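We use cookies to make this site work better. Accept | Manage settings

Deposit dispute on a shared workshop unit - what counts as normal wear?

Posted by Benito Cuesta in Renting & Leases

Moving out of a rented unit in March, landlord (Gunier) wants to keep 2,000 of the deposit. Lease says "fair wear excepted" and thats all it says. No checklist at move in, my mistake. What they're charging for:

- Table tops. Tape marks, they say. We put cardboard down on the big one and taped over that.
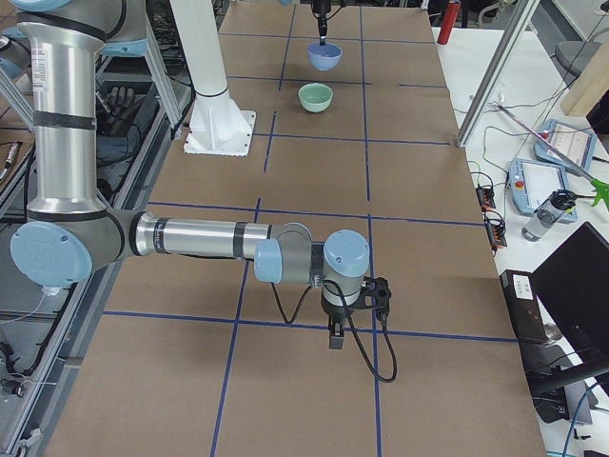

- Repainting the whole back wall. It had scuffs when we got there but I can't prove it.

- "Deep clean", no receipt attached, just a line on the bill.

We were there 3 years. Rent always on time. Emailed them twice, got one reply saying the figure is final. Can they just do that? Do I go to small claims or is there a step before. Also my co-tenant signed the lease but left early, does he have to be in on it?

14 comments | 6 shares

Amarasinghe
Figure is not final just because they say so. Write a proper letter, on paper, keep a copy. Ask for receipts for every line and give them a deadline. Paint has a lifespan, so after three years they shouldn't be billing you for a brand new wall. Check your state though, a lot of the deposit law people quote online is for homes and a commercial lease can be way different. Read the part on notices too - some leases say where the letter has to go, and an email may not count.

On the co-tenant, if his name is on the lease get him to sign the letter. Saves a fight later over who gets the money back.

Dig out any photos you have from while you were in there, even ones of people sitting around. Walls and tables end up in the background.

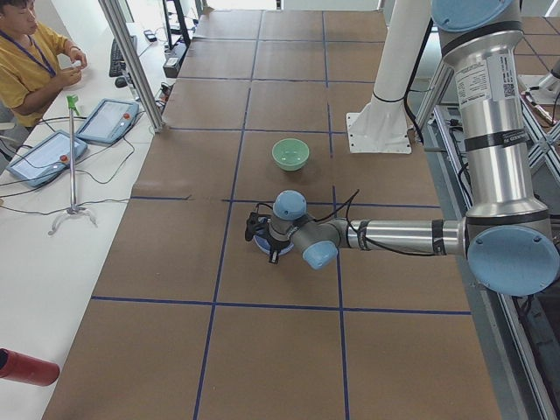
Cloto
Disagree on the letter first, waste of time with Gunier. They sat on mine for 7 months. Just file. Fee was small where I am and they settled before the date.

Etberg
Dont just file. Some courts want to see you asked in writing before, mine did, and I had to start over. Letter, then wait out the deadline, then file.

For the tape thing, ask which table and ask for a close up of the damage. Painters tape comes up clean from most stuff if you pull it slow and low. 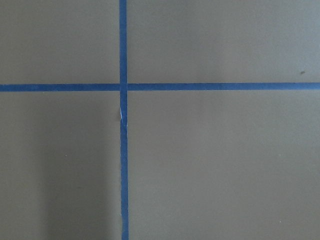

If theres residue left, warm water and dish soap, try a corner first. Do it before you hand over the keys and ask for a walk through the same day. Get whoever comes to sign something, even a line on a scrap of paper. And the deep clean with no receipt, I'd refuse that one flat out in the letter and make them show what they paid.

Was this page helpful? Yes | No
Sign up for our newsletter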